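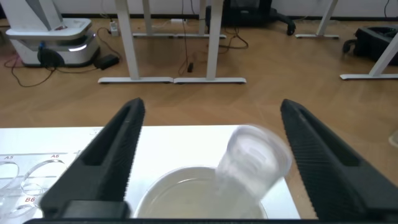
Home | Tickets | Knowledge Base | Downloads | Sign in

Ticket 384: Label printer skips every second label after roll change
Opened 06/07/2019 by Folke Eide, Gresness warehouse
Status: Resolved

Printer is a Lodanex on the packing bench. Changed to the Rarholm rolls this morning. Now it prints one label, feeds a blank, prints the next. No error light.

Checked so far:
- Power cycled, no change.
- Cleaned the gap sensor with a dry swab, no change.
- Test page from the front panel does the same thing — so it isn't the shipping software.

Support reply: Please run media calibration and send the gap value.

Folke: Gap value is 13. Before the roll change it was 2, going by the sheet taped inside the lid. Label length still shows the old size.

Support reply: The stored length is wrong for the new stock. Set it to 158 by hand, save, then calibrate again with the lid closed.

Folke: Done. Ran nearly a full roll with no blanks. Please close.

Comments

dovhaniuk_it: Same fault here. Saving before calibrating fixed it.

packbench: Does the setting survive a firmware update? Ours went back to default in November.

Related tickets
Ribbon wrinkles on left side
Printer offline after sleep
Faint barcodes on glossy stock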